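From: Cameron Yule
To: Brirmont laundry and linens list
Subject: Re: [linens] Folding everything in thirds, does it hold up?

On Monday Alvar Lundgren wrote:

> I've gone over to thirds for everything thin, and the shelf in the
> spare room has never looked better. Long side in, other long side
> over, then roll from the short end. Press the air out as you go.
> With a slick fabric you want the hem on the outside where you can
> find it. I did the whole closet in 40 minutes and I'd say any cloth
> in the house can be done this way. Try it and report back!
>
> Alvar

Reporting back, then, and I'm not sold.

I tried it on the pink one with the blobs, which I picked out because it has a bit of a sheen to it and you said slick fabric was no trouble. My trouble started at the first fold. A cotton dish towel takes a crease and keeps it. With this the fold stays fat and round, and the hem goes wherever it likes. 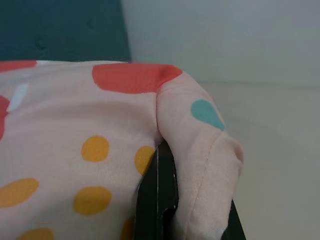 Cameron Yule

You'll notice the line of stitching curves on its way down. Alvar, your instructions assume a hem you can lay straight along another hem. If I pull the stitching straight, I get slack in the middle, and if I smooth the middle, the stitching wanders off again. I went back and forth on this for 11 minutes by the stove clock before I gave up and had my coffee.

Second complaint. "Press the air out as you go" is fine on a hard table. I was doing mine next to a bedsheet, the cream one with the cartoon characters, and on a bed there's nothing firm to press against. Do you fold on a table? You didn't say. Jarrah Tuhiwai asked the same thing back in September and I don't recall an answer.

I also don't believe the printed pattern helps. Somebody here (Thịnh Lục, I think) claimed you can use the dots to line things up, like marks on a ruler. Maybe with a neat grid. Mine are blobs of different sizes, put down any old how, with a teal teardrop on the part that flaps over. What am I supposed to match that to?
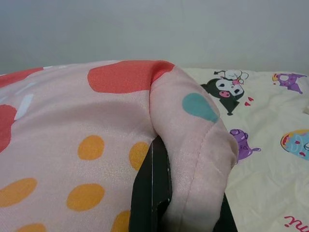

Pink cloth with the seam side showing, cartoon sheet to the right.

To be fair to the method, I did the pillowcases the same evening and those came out flat and square. They're plain heavy cotton and would come out square if you threw them at the shelf. So I'd want to hear from people who have used thirds on something thin and slippery and then looked at the pile 2 weeks later. The day you fold it doesn't count.

Fulgencio, you said you used to roll the thin ones around a cardboard tube. Does the hem end up on the inside or the outside? And do you bother with thirds first, or go straight to rolling?

For now mine is over the back of a chair.

Cameron

We use cookies to keep you signed in to the list archive and to remember your display settings. Accept | Manage preferences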